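Pillowcase too long for the insert - tuck or fold?

trummer_linens
Rulum cases, long size, 148 wash cycles. Open end runs well past the fill.

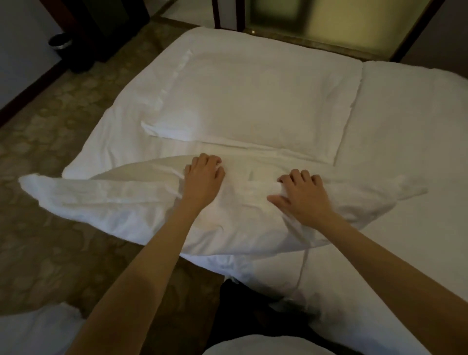

Third pillow, crosswise. Spare case length at left.

ollville93
Fold the flap under. Tucking it inside makes a lump.

wirken2
Disagree. A folded flap slips out - tuck it between insert and case, then press flat.

ollville93
Only works on a firm insert.

trummer_linens
Insert is soft. Will try the fold first.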